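Two arms, one bench and a great many green connectors: an afternoon with Lejla Janevski

By Rosalba Melis 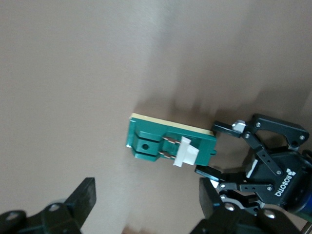

Lejla Janevski had warned me on the phone that she would probably talk too much, and that if I wanted a short article I should go and see somebody else. I didn't want a short article, so I took the early train to Tretness and walked up the hill to the old dye works where she and her colleagues at Skernex have been putting grippers through their paces since last August. She met me at the door with a mug in each hand, one of which was for me, and we were deep in the subject of finger pads before I had managed to get my coat off.

The question she has been working on sounds a small one. A customer called Fusta, who put together control boxes for greenhouse heating, would like a pair of robot arms to pick up little moulded connector parts, turn them the right way round and hand them on. The parts are plastic, with metal pins and a clip, and they are fiddly even for people. Which gripper should the arms wear?

"I said I'd have an answer in a fortnight," Lejla told me, and laughed. "That was before I'd held one of the parts. You get it between your finger and thumb and you think, well, this is a nice solid little thing, what's the fuss? And then you try to do it using two flat fingers and no feeling in them at all, and you begin to see."

She tried 4 grippers in all. There was a suction cup, which she is fond of and defends at some length whenever it comes up, although it had a miserable time with a part that is all steps and hollows. There was a small electric gripper with straight parallel jaws, and a soft one with rubbery fingers that everyone who came through the workshop wanted to have a go with. And there was the two-finger adaptive gripper from Robotiq, with its linkages out in the open, which is the one she has spent most time with and the one fitted now.

"People like the soft one best, and I do understand it, it's friendly," she said. "You can put your hand in it. My niece put her hand in it. But ask it to pick up the same part in the same way a second time and it has its own ideas. For fruit I'd be delighted with it. For something that has to go into a slot afterwards, I'd be tearing my hair out."

The parallel jaws gave her a much harder decision. They were quick and tidy, and when the part was where it ought to be they took hold of it beautifully. Her trouble was with the times when it wasn't. A part lying a few degrees off would be dragged straight as the jaws closed, and sometimes that was useful and sometimes it nudged the clip, and she could never quite relax while it was going on. She also found the opening on that model rather narrow, so that every approach had to be planned with great care to avoid catching the pins.

With the adaptive fingers she has more room to come in from the end of the part, one finger to each side, and she likes being able to see what the linkage is doing. I asked whether all those joints weren't simply more to go wrong, and she said she had thought so too, at first, and had gone round with a tiny screwdriver every morning for weeks expecting to find something working itself undone. She still checks. She has got fond of checking, I think.

"What I'd tell anyone is don't choose on the brochure, choose on your worst part," she said. "We had one bag of connectors from Fusta where the moulding was a bit rough round the edges, and I kept that bag. I wouldn't let Gianni throw it out. Anything can pick up the good ones."

Gianni is Gianni Galli, who writes most of the control software and who joined us halfway through the morning, carrying a laptop with its lid held on by tape. He and Lejla have worked together long enough to finish each other's complaints. His own interest is in the two arms working at once, and he was keen that I should understand how much harder that is than one arm working twice.

"With one arm, if it's late, it's late," he said. "You lose a bit of time. With two, if one of them is late then the other is holding out a part to somebody who isn't there. Or, worse, they both turn up early. I've spent a good part of this year teaching them to be polite to each other."

They compared controllers as well as grippers, which I hadn't known before I came. The first was a plain affair that ran each arm from its own box and passed messages between them, and Gianni got it going quickly and regretted it slowly. The messages always arrived, he said, only never quite when he would have liked. The second came from Hettiarachchi, a small firm that supplied both the controller and a good deal of patient help over the telephone, and it drives both arms from a single clock. It took him far longer to set up. There was a stretch when Lejla had to find other things to do, and she relabelled every drawer in the place. Once it was running, though, the handover became something they could tune instead of something they had to hope for.

I wanted to know about the cameras too, as I had been told that was where the real arguments took place. Lejla glanced at Gianni and Gianni glanced at his laptop. They began with one camera high over the bench, looking down on everything, and Gianni would happily have stayed with it. It is easy to calibrate and it never bumps into anything. Lejla wanted one at the wrist, close to the fingers, so that she could see what the gripper was up to in the last little bit of an approach, when the arm itself is in the way of any view from the ceiling.

"He said it would be all blur and knuckles," said Lejla.

"It is quite a lot of knuckles," said Gianni.

"But you can see the hole in the block! You can see the pins! From up there it was a green smudge with a bright end."

He conceded the pins. What he holds against the wrist view, and he was very fair about this, is that a close camera moves every time the arm moves, so the calibration has to be right and has to stay right, and parts of the gripper that sit very near the lens will always be soft. Her reply is that she isn't interested in those parts. They have ended up using both, the high one to find the part and the wrist one to finish the job, and each of them privately regards this as having won.

The lighting cost them more trouble than either had expected. The bench surface is a light brownish tan with no shine to it, which Lejla chose after a bad start on polished steel, where every lamp in the building came back at them as a second lamp. Shadows are still a nuisance. A soft one will drift across behind a part and the software will take an interest in it, and Gianni had to spend some time persuading it that a shadow has no edges worth gripping. The pale strip along the part has been a great help, he said, being so much brighter than the green.

By now it was past lunch, and Lejla decided we ought to eat something, so we sat at the far end of the workshop with bread and cheese and she told me about the counting. For the final comparison each gripper was given 100 attempts using ordinary parts, and then as many as she had patience for using the rough bag. Altogether she logged 633 picks, every one of them written down by hand in a ledger as well as saved on the computer. Gianni teases her about the ledger. I asked to see it and was glad I had, for the margins turned out to be the best part: "came in too low", "pads dusty, cleaned", "tipped, my fault", "lovely".

She wouldn't let me print a league table. The suction cup would come out looking foolish, she felt, when it had only been given the wrong job, and she didn't want somebody with flat cartons to pack reading this and crossing it off. What she would say is that for this part, on this bench, the adaptive gripper gave her the fewest picks she had to explain, and that the parallel jaws came close enough that she'd be happy to use them if the parts were always fed in straight.

"And the pads matter as much as the gripper, please put that in," she said. "We changed pads and it was like having a different machine. I lost a week thinking the force was set wrong and all the time the pads were simply too slippery. You should try the cheap thing first. I know that, I tell the students that, and I still didn't do it."

The students come up from the college every Wednesday, and one of them, Primo Amato, has been given the job that everyone agrees is the dullest, which is placing the part on the bench for each attempt a little differently from the time before. He doesn't find it dull at all. He told me that people are very bad at being random, and that when he looked back over his first batch he had put nearly every part at the same slight tilt, as if he were laying a table. Now he draws the positions out of a tin. Lejla was so pleased by this that she has made it the rule for everybody, herself included.

I asked her, as I was looking for my coat, what she would do differently if she were starting again. She thought about it for so long that Gianni answered for her, and said she'd have bought better lamps. She agreed about the lamps. She would also have brought the people from Fusta in sooner. When Anneliese Baumgart, who runs their assembly room, finally came to see the arms at work, she watched for a few minutes and then mentioned that her own staff always pick the connector up by the end, well away from the clip, and have done for years.

"We'd spent a month trying it from the middle," said Lejla. "A month! She was so nice about it. She'd have told us on the first day if we'd rung her up."

The next stage is the handover at full speed, and after that a trial at Fusta's own premises, where the floor shakes a little whenever a lorry goes by and Gianni is already worrying about his calibration. Lejla walked me back down as far as the bridge, still talking about pads, and made me promise to come again once the arms had moved in. I've said I will, and she has said she'll bring the ledger.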